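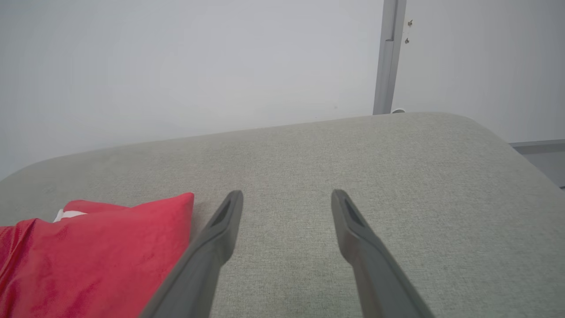
Anything red goes first, according to Rakiya Oyewole, and it has done ever since the kit exchange opened its doors in December. Red shirts, red shorts, red training tops with the numbers half peeled off: they're put out to be sorted in the morning and have new owners by the time the kettle goes on for the afternoon.

Our old sports kit is having a splendid second life, and it is all happening at the Jindach Kit Exchange, in the long room behind the Amadi Road swimming baths. The exchange has now passed on 2,324 pieces of sportswear, a total read out to loud cheers when the tally was brought up to date on March 20, 2023.

The idea is a simple one. Bring in the kit your children have grown out of, or that you've stopped pretending you'll wear again, and it gets checked, folded and hung up for someone else. You don't have to bring anything to take something away. Most items cost two pounds, school PE kit is free, and goalkeeper gloves are free as well if you can find a pair that match (there is a whole box of single ones, and people do enjoy a rummage).

Seven local clubs now send their outgrown shirts over at the end of the season. Football came first, then netball, hockey and both of the running groups, and this spring the Custusetti cycling club and the table tennis league have joined in too. The cyclists' first delivery was a wonderful sight, with jerseys in orange, lime and a purple that can probably be seen from the ring road.

We dropped in to watch the sorting, and it's much more absorbing than it sounds. Each piece is laid out on the wide grey fabric-covered top and gone over from the collar down. Collars and cuffs get the closest look. Then it's underarm seams, then the hem, then a gentle pull on any printed number to see whether it's going to stay put. A shirt that passes gets folded into thirds with the sleeves tucked behind, so that the badge ends up on the front and you can see at a glance which club it came from. One that doesn't pass goes in the mending crate, and very little leaves that crate for the rag bin. 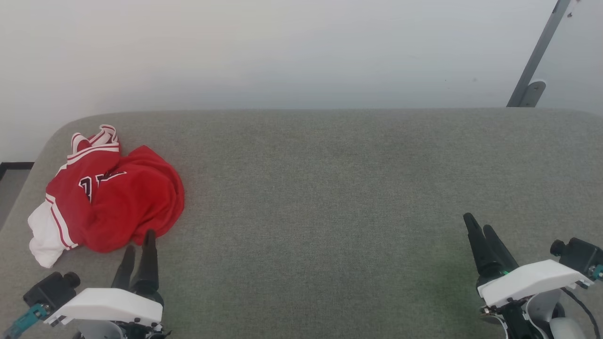

A red and white sports jersey on the sorting top at the Jindach exchange.

The folding has become something of a local skill. Shiny polyester slides about all over the place on a varnished table, as anybody who has tried to fold a football shirt at home will know. A woven cover makes it far easier to keep the sleeves where you put them, and several regulars have gone home and thrown a blanket over the dining table to get the same effect. It works a treat!

There's a proper mending corner as well, with a sewing machine from Primo, the haberdasher's on the high street, and a biscuit tin of spare club badges going back years. The favourite job so far was a netball dress with a split zip that came back with a row of press studs, and was judged by everyone present to be a lot better than it had been before.

What people like most, though, is the guessing. Old shirts turn up with no label and a badge that doesn't belong to any club still playing, and the whole room downs tools to work out where they came from. A faded green one had everybody stumped for weeks until a visitor spotted it and announced that he had played in it himself, on a pitch that is now the garden centre car park. He took it home, of course. He also left a very generous bag of tennis clothes in exchange.

The next push is for the summer term. Schools have asked for 200 sets of plain PE kit by the time the athletics season starts, in navy or white, and the exchange is short of the smaller sizes. Trainers are welcome in any size as long as they come in pairs and tied together by the laces. Swimwear can be taken only if it's new with its tags on, and helmets can't be taken at all.

If you're dropping things off, please wash them first, turn them the right way out and empty the pockets. Shin pads should go in a separate bag. Names inked inside collars are no trouble, and the sorters rather like them — one rugby shirt has come through the exchange with three brothers' names in it, one above the other, each crossed out in turn.

There will also be a folding and mending afternoon during the school holidays, open to anyone who'd like to learn how to put a number back on a shirt, darn a football sock or take up a pair of tracksuit bottoms without a machine. Threads, needles and patches are provided. Bring something of your own to work on if you have it, or pick a piece from the mending crate and see it through to the rail. Children are welcome with an adult, and there will be cake from the baths café.

The room is open every weekday morning in term time, and drop-offs can be left at the baths reception whenever the pool is open. Go in by the side entrance on Amadi Road, past the bike racks. The main doors are still being repainted, and the blue comes off on your sleeves.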